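Keeping your gripper fingers happy: tips from my workshop

I've had the same Zuso arm for years now and the fingers are what need the most love, so I'm putting my routine in one place (mostly so I stop losing the sticky note!). I do it in April and again whenever something starts to drag. Power off first, always, and let the arm settle before you put a hand near it.

Wipe the pads with a damp cloth and a drop of dish soap, then go around with a dry one. Skip the furniture polish. I tried it once and spent a whole evening getting the slick stuff back off. After that I work along each joint with an old toothbrush, because fluff loves to sit between the links. A ball makes a nice first grip test since it has no flat side to help you out.
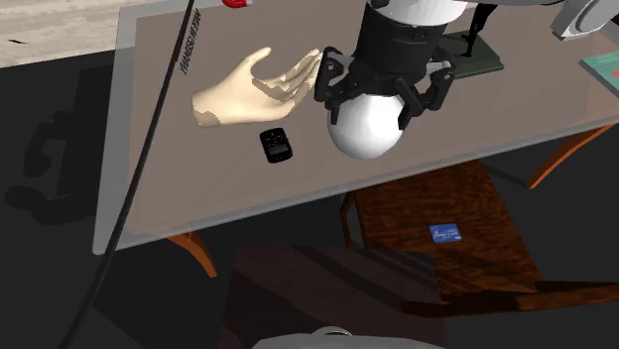

Pivot screws come next. Snug, then back off a hair, and move the finger by hand until it swings freely. I use grit 2000 paper on a burr and nothing coarser. My friend Jennylyn Bautista swears by a dab of Brzozowska grease on each pivot and she has converted me, but go easy, a tiny dab is plenty!

Save your settings before you touch anything in the software. Mine are grip force 78 and opening 120, and I write them on masking tape inside the cabinet door. Then try something small and flat-sided, and watch how the two pads line up with each other.

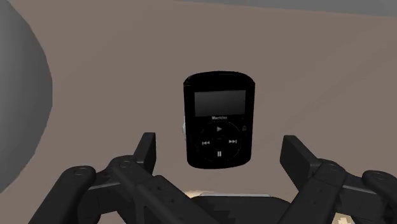 How do I know when the pads need replacing?
Press a thumbnail into the rubber. If the mark stays, order new ones. I get mine from Lullow, part 214, and I swap both sides together so they wear evenly.

Last thing, run your cable with some slack and check it for rubbed spots while you have the cloth out.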